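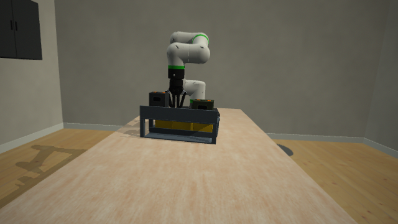
Deria 436 hardwax oil for worktops and tables

Clear, low-sheen finish for interior timber surfaces in daily use. Supplied ready to apply. Suitable for beech, birch, ash, oak and maple, solid or veneered. Not suitable for floors, outdoor furniture or surfaces already coated with varnish.

Product code: 436
Finish: matt or satin
Tin sizes: 375 ml, 1 litre, 2.5 litres
Base: plant oils and waxes in solvent
Colour in the tin: pale amber

Preparation
The timber must be clean, dry and free from grease, old wax and glue. Sand along the grain, finishing with 150 grit. Finer grades close the surface and reduce uptake. Remove all dust with a vacuum and a lint-free cloth. Moisture content of the timber should not exceed 12 per cent.

Pale timbers darken slightly when oiled. Where this is not wanted, use Deria 436 Pale, which contains a small amount of white pigment. Stir Pale thoroughly before use and again every few minutes – the pigment settles quickly and will leave streaks if left.

Application
Apply the first coat thinly with a short-haired brush or a white pad. Leave for 15 minutes, then wipe off everything that has not soaked in. Allow to dry overnight at room temperature with good air flow. Apply the second coat in the same way, using half the quantity. End grain may need a third coat.

Coverage is 24 square metres per litre for one coat on sanded beech. Rougher surfaces take more.

Drying and hardening
Dry to touch: 8 hours
Light use: 24 hours
Full hardness: 14 days
Do not cover the surface or stand wet items on it before full hardness is reached.

Wear test
Sample boards were rubbed for 3,000 cycles with a damp felt pad under a fixed load and checked every 1,000 cycles. Test report 42, prepared by Hường Quan, is available on request.

Care
Wipe with a damp cloth and mild soap. Do not use scouring powder, bleach or steam. Dull patches can be sanded lightly and re-oiled without stripping the whole top.

Safety
Cloths soaked in oil can catch fire on their own. Soak them in water or lay them flat outdoors to dry before disposal. Keep the tin closed and away from heat.

Related products
Fandance white pads, pack of five
Vincze short-haired brush, 100 mm
Sivov soap for oiled timber, 1 litre

Technical enquiries: Bereket Belay, trade desk
Data sheet revised 16 Mar 2023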